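Search the notebook Go

August 5, 2021
Posted by the Erkside sewing and mending room

Back on the pale shirts this morning, and I want to get the folding notes down before I lose them again, as I did with the March ones (still somewhere in the Stiso folder, I think, if anybody fancies a dig). We spread everything on the bed, same as always - the long table is lovely but it's too narrow once the sleeves are out - and I started from the collar and worked down. A stand-up collar wants a gentle hand. Pinch it at the points and it goes limp by the second fold, so I smooth from underneath with a flat palm and leave the points alone. 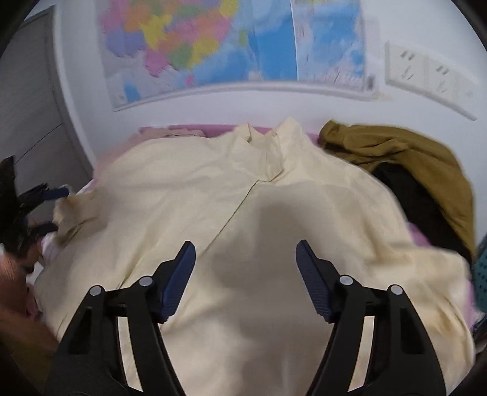

Which way do we lay a shirt before folding? Face down, buttons done up first, with both sleeves pulled straight out to the sides.

I do mean both sleeves. If one bunches, the whole side goes thick and the finished fold leans over in the drawer, and then you're taking it out and starting again, which I have done more often than I'd like to write here. The Mac Giolla folding board would help, but it's set for a smaller size and I haven't had the patience to change it. Olive and dark things go in a separate pile for now, please! 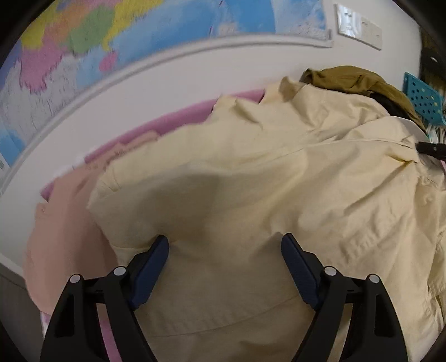

Notebook 2, p. 600

Pale yellow cotton shows every crease, bless it. When one gets as twisted as this, find the collar, lift, let the body hang, and only then put it back on the sheet. Tugging at a hem just moves the wrinkles along. I'd still like to try the Uvo steamer on the seams, low setting, and write up how that goes.

Comments (2)

foldedtwice: We do buttons top and middle only, saves ages and the front stays flat enough.

linen_day: The March notes are in the Stiso folder, right at the back. Could you add something on long cuffs?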